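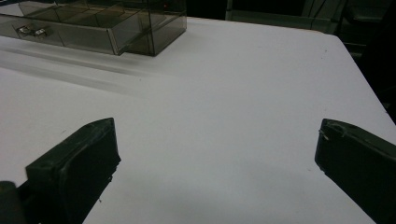
Nimal Sikder thinks a tinted drawer is a bad idea for anyone who sews, and said so under the first version of this page. You can't tell navy thread from black through it, he wrote, so you end up opening the drawer anyway, and then what was the point of buying plastic you can see into?

He is right about the thread. I moved the dark thread out after reading his comment. Everything else has stayed where it was.

The smoky organizer on the white table

Transparent plastic, gray-brown tint, with a pull-out drawer at the front. It lives on the white table in the sewing room. The table has a matte top, so small things don't slide around when a drawer gets pulled too fast.

About this gallery

I started the page on 2018-01-21, when I began sorting out the sewing room at the Abeysekara house. The room had been used for sewing, gift wrap, tax papers and one bicycle. The bicycle went first. The rest took longer, and I kept notes as I went so that I would remember where I had put things. Friends asked for the notes, so they are here with the pictures. Only the organizer has its picture on this page for now. The other entries are captions I have already written, and their pictures will go up when I have sorted through them.

Click on a heading to go to the larger version, once there is one.

The white table

Bought secondhand in Clumevura. I wanted white for finding pins. Dark pins, silver pins and needles all show on it. White-headed pins do not, and I have stopped buying them. The table stands away from the wall far enough to get a hand behind it, which has saved me moving it every time a bobbin goes over the back.

Buttons, before

All of them were in a cookie tin. There were 400 of them, and I know the number only from sorting them one rainy evening and writing it down. Sets of four or more were threaded together and tied. Singles went into a separate bag. If you are going to do this, do it on a towel. Buttons roll.

Buttons, after

Sorted by size first and color second. I tried color first and changed my mind the next day. When I need a button I already know how big the hole is, and I am usually flexible on color. Shirt buttons have a drawer of their own. Coat buttons went back in the tin, which is now half full and easier to look through.

The single buttons

Kept, all of them. Thilini Ranasinghe uses them on children's cardigans, a different button for each hole, and takes a bagful whenever she visits.

Bobbins

I used to keep bobbins loose in a drawer and they unwound into each other. Each one now has a strip cut from clear tubing snapped around it, which holds the end of the thread. The tubing came from the hardware store and costs very little. Cut it a bit shorter than the bobbin is tall or it catches.

Machine feet

Ten presser feet, of which I use two. The zipper foot and the regular foot stay out. The other eight are in a small zip bag with the paper sheet that came with them, folded so the drawings face out. I had been keeping the sheet in a different room.

Needles

Machine needles and hand needles should not share a drawer. I put them together to save space and spent a lot of time reading tiny print. They are apart again. Used needles go into an old mint tin with tape around the lid, and the tin goes out when it is full.

Thread, light colors

White, cream, yellow, pale pink, light gray. These can be told apart through tinted plastic in daylight. At night under the lamp the cream and the white look the same to me, so I open the drawer. That takes a second and I don't mind it.

Thread, dark colors

These are the spools Nimal was talking about. They are on a wall rack now, next to the window. I checked first that the sun does not reach that part of the wall, as old cotton thread gets weak if it sits in the light. Navy is on the left, then brown, then black at the end with an empty peg between. The empty peg is there on purpose.

Labels

I bought a roll of Plemik labels and used far fewer than I expected. On see-through drawers a label covers up the part you want to look into. I put mine along the top edge of the drawer fronts, very small, and only where the contents are folded or wrapped. For everything else I just look. On the cardboard boxes up on the shelf the labels are large and go on two sides.

Elastic

Wound on cardboard and held with a pin. Write the width on the card. I left off the width at first and have now measured the same piece of elastic many times.

Snaps, hooks and eyes

These came in paper envelopes from Broseslow and have stayed in them. I thought about emptying them into something nicer. The envelopes have the sizes printed on them and stand upright in a row, and I could not think of anything a new container would do better.

Zippers

Too long for small drawers. I folded them in at first and they came out with a crease that would not press flat. They hang from a pants hanger now, clipped at the top, shortest in front.

Measuring tapes

I had four. One had stretched and was off by enough to matter on a long curtain. I cut it up so that nobody would use it again. The others are in different rooms, where they were always wanted.

Chalk and marking pens

Chalk goes in a closed container, away from anything dark. The pens are stored lying down. I tested each pen on a scrap, let it sit overnight, then washed the scrap. Two of them left a mark and were thrown out.

Fabric scraps

Nothing smaller than my hand was kept. I know quilters who keep much smaller pieces and I gave them mine. What is left fits in one box, sorted loosely into cotton and everything else. The wool pieces have their own bag with a piece of cedar in it.

Patterns

Paper patterns were the hardest part of the room. Once unfolded they never go back in the envelope. I moved them to large flat envelopes with the original envelope glued to the front, and filed them standing up in a box. It took most of February, a few at a time in the evening.

The shelf above the table

Holds what is used a few times a year: gift ribbon, interfacing, the buttonhole attachment, curtain hooks. I had the shelf lower at the start and kept hitting my head on it when I stood up from the machine. It went up by the width of my hand.

The floor

Swept with a magnet. I tied one to a string and walked it around the room before vacuuming. It picked up a surprising number of pins, and one of the good scissors screws I had been looking for since summer.

Cleaning the organizer

Warm water, dish soap, soft cloth. Paper towels leave fine scratches in clear plastic, and they show more when the light comes from the side. Take the drawer out to wash it and let it dry completely before anything metal goes back in. I put needles into a damp corner once and had rust spots by the end of the week.

Lint collects at the back, behind the drawer, more than at the front. A dry paintbrush gets it out.

What I would do again

Empty one drawer or box at a time and finish it the same day. The days when I emptied several at once were the days the room could not be used for anything.

I would also buy the storage last. I bought the tinted organizer early, when I still thought that all the thread would go in it. It holds small notions well and I am happy with it, but I would have picked a deeper one if I had known how many spools there were.

Comments

Thilini Ranasinghe: Are the leftover single buttons still up for grabs? I have two cardigans to finish. Also, please try a muffin pan for sorting. I use an old one and it is much easier than a towel.

Reply: Yes, they are in the bag by the door. I'll try the muffin pan on the next tin.

Nimal Sikder: Glad to hear about the dark thread. I still say clear plastic is better for the rest. With mine I can read the size on a snap card from my chair. Does the tint keep the light off at all? My elastic goes brittle on the sunny side of the room.

Reply: I wouldn't count on it. The elastic is in a closed box now, well away from the window.

Nimal Sikder: Then mine is going in a box too.

Page last changed in February: added the entries on patterns and the floor, moved the dark thread to its own heading.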